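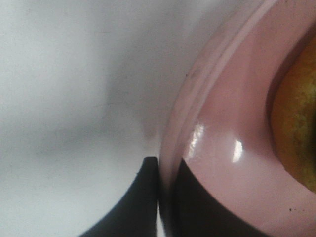
Workshop Tips, page 34

GRIPPER CARE WITHOUT THE GADGETS
by Eamon Doherty

Every arm owner gets told to buy something. Scanlon will sell you a fingertip wipe, Porkum a spray that promises "restored hold," and the Gamport people have a calibration block for 72 dollars. I have tried all three on a small two-finger arm and I'm not convinced by any of them. Most of what follows costs nothing.

Blame the grip point first
If a bowl tilts or slides, look at where the fingers close before you touch a setting. A thick, rounded rim gives flat tips very little to hold, and a shiny one gives less. Fruit in the bowl moves the weight off to one side, too. Try the pinch with the bowl empty. If it holds then, leave the fingers alone and pick a better spot on the rim.

Skip the spray
Porkum's spray left a film on mine that picked up crumbs. Use a damp cloth with one drop of dish soap, then a dry cloth. Do the inside faces and the end of each tip. Let them air dry before you power up.

Don't squeeze harder
The usual forum advice is to raise the force. Maybe, once in a while. On my arm the setting runs to 400 and I have yet to see a kitchen job that needed the top half of it. Go up by 6, try again, and write the number on tape stuck to the base.

Check the tips against each other
Open the fingers over a bare patch of table and look at the two ends. They should sit level. If one rides high, back off its screw, seat it again and tighten by hand. I fail to see what the Gamport block adds to this.

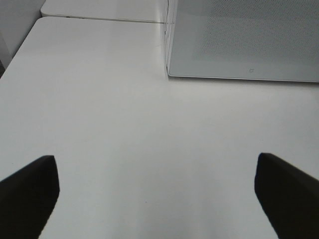 Wipe the table as well
Specks on a white top end up on the fingers sooner or later. The Clitimetti manual wants a full wipe-down each September, as if dirt kept a calendar. I do it before the first run of the morning, and once more if there has been food out.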